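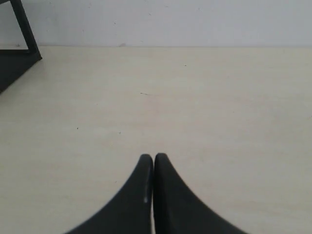 *The tabletop, very light beige with a warm tint*

From: Wendy Clegg
To: Pollitville shared rooms list
Subject: Re: colour of the table in the back room

Hello everyone,

Thank you Hayley for your message. I answer under your words, so it is easier to follow.

> On the table: I liked the old dark one better, but I can live with a pale one. Is it really white? On my screen in May it looked white and I worry every cup of tea will leave a ring. Also, can we still cut fabric on it, or do we have to bring a board?
> – Hayley Hollis

It is not a true white. I would call it cream, and the photo at the top gives a fair idea. The surface is flat and smooth, so paper slides on it very easily. I had to get used to this when I was writing labels.

About the tea: I have put a cork mat for each chair in the left drawer of the cupboard. Please use them. If something spills, a damp cloth and a little dish soap are enough. Please do not use the Stamurby spray from under the sink – it is meant for the stove and the smell stays until evening.

For cutting, yes, please bring a board, or take the green one behind the door. Scissors are fine without it. Rotary cutters are not.

I also have 2 questions for the list:

1. Does somebody still have the receipt from Horrocks? The order number ends with 2271 and I need it for the guarantee.
2. Would you like felt pads under the legs? A pack of 50 costs $69 at Horrocks, which I find expensive. Maybe one of you knows a cheaper shop.

You can reply to me or to the whole list, as you prefer.

Kind regards,
Wendy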